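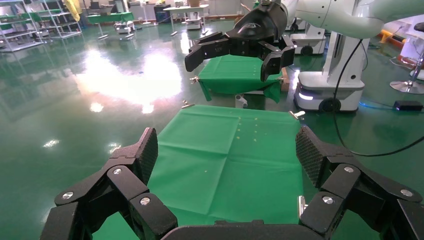 Green cloth on the table, clamped at the far corners.

Week 2: finding your way round a council website

Right, settle in. Last week we did forms and I promised I'd go easier on you, so today is menus, search boxes and all the odd little routes people take through a public website. I'm using the Corurside council site for most of it (I worked on the rebuild, so I get to be rude about it).

When we started, the site had 1529 pages. We went through every one on a spreadsheet and kept 352. The rest were old notices, pages saying the same thing as another page, and an awful lot of minutes filed under "Other". Do have a look at the "Other" section on your own council's site tonight, it's a treat!

Ways in

Most visitors never see the home page. They type "bin day" into a search engine and land somewhere deep in the middle, so every page has to tell them where they are. That's what the trail of links along the top is for, usually called breadcrumbs. Keep the names in it the same as the names in the menu. Ours didn't match for months and I still wince.

Menus

We had a menu arranged by department, and residents kept guessing wrong. Is a fallen tree Highways or Parks? I've worked there and I'd have to ring someone. We moved to plain tasks instead: pay, report, apply, find. Da-eun So ran the testing with us and her notes are in the reading pack. Read the bit on parking permits first, it's the best part.

Search

The old search tool was Irker and the new one is Ploso. Both will happily return 300 results for "school" if you let them. Look at the search log before you touch any settings – people spell things in ways you'd never think of, and you can add those spellings by hand.

For Friday

Pick one council site and try three jobs on your phone: report a pothole, find a meeting date, and work out how to pay for a garden bin. Write down every tap, including the wrong ones. Half a page is plenty. If you get stuck, stop there and write down the page you were on, and bring it along with the rest.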